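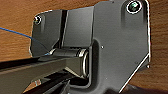 Clurnley Town matchday thread – Dokarville (H), September 2025

backpost_paora
One-nil down after 16 minutes, two down by the half, and I still bought a pie. Somebody explain the high line to me. Our center backs have the turning speed of a ferry.

SouthTerrace68
The line was fine. The midfield gave the ball away every time it crossed the center circle. Hsueh was left on his own for both goals and now he'll get blamed for it on here all week.

backpost_paora
He's getting blamed because he played the second one onside from the next zip code.

mak_end_regular
Founded 1897 and I believe we've been trying the same corner routine since. Short, back, back again, keeper. 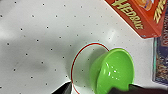

We looked better once Ashby came on, mind you. He at least runs at people. Sometimes he even takes the ball with him.

SouthTerrace68
Agreed on Ashby. His goal came from the first cross all day that cleared the first man. Start him on Saturdays, midweek, at weddings, whatever.

LC_Chiang
Disagree. He's 30 minutes off the bench and then he's done. We tried starting him in July against Vokton and he was blowing by the first throw-in.

mak_end_regular
That was a friendly in a heat wave. The linesman was blowing too.

LC_Chiang
Fine, but who drops out? If it's Hsu you lose the only player who tracks back.

backpost_paora
What was the crowd, does anyone know? They announced it while the guy behind me was reviewing the referee's eyesight.

SouthTerrace68
Around 4000, I think. Fewer by the time they scored the third.

backpost_paora
I was in the parking lot for that one. Good goal?

LC_Chiang
Very. Sorry.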